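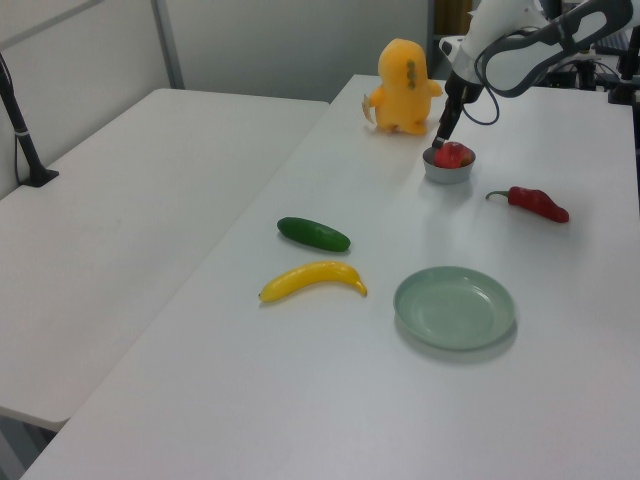

Gripper at the apple, plate still empty. The plush toy is a distractor.

Most of February went on one task: pick a named item off the table or out of the bowl, put it on the plate, let go, retreat. I now have 709 demonstrations of it, all driven by hand over the remote link, and I have thrown away more than I expected to. These are notes on the ones I threw away and what changed afterwards.

The setup is the same as in the last post. The leader arm sits on a separate desk, the follower copies its joints, and the recorder (Kurup, my own, still badly documented) writes joint positions, gripper opening and video to one file per attempt. I had been using Gelance for the link and moved to Imatero halfway through. The two produce slightly different timestamps, so I had to re-align every early file before the sets could be mixed. Do this before training. I did it after, and lost a weekend.

The apple is the awkward one. With a banana or a cucumber on a flat table there is clear space either side, and a sloppy approach still ends in a grasp. In the bowl, the fingers have to go down between the fruit and the rim, and if they come in off-centre they land on top of the apple and push. By remote control you don't feel this. The leader arm has no force feedback, so the only sign is the follower lagging behind the commanded position, and by the time I notice that on the plot I have been pressing for a while.

My first fix was to go slower. It made the recordings worse. I hesitated above the bowl, corrected left, corrected right, and the policy learned to hesitate as well. It would hover there until the time limit ran out. What helped was setting the wrist angle early, well above the rim, then coming down in one movement. If the descent was wrong I lifted clear and started it again, and kept the whole thing in the file. Recordings with one clean retry turned out to be useful. Recordings with lots of small nudges went in the bin.

I also tried guiding the follower directly, holding the arm and moving it with the motors slack. It is much easier to feel the rim that way, and for the chilli, which wants a fairly exact finger height, it is the better method. The drawback is that my hands are in the video. I kept 15 of those for comparison and did the rest remotely.

Layout is changed between attempts. Bowl, plate and loose items all get moved, and the toy goes wherever there is room. I was lazy about the plate for the first 80 or so — no, exactly 80, I checked the log — and left it in the same place each time. The policy trained on those went to that spot whether the plate was there or not. Those files are now kept in a folder called Erngate along with the other mistakes.

Still to sort out: the release. I open the gripper too high when I'm tired, and it shows in the data from late in each session. I have capped sessions at 2 hours and will see whether the drop height settles. The alignment script needs tidying before I put it up, mainly the part that guesses the clock offset.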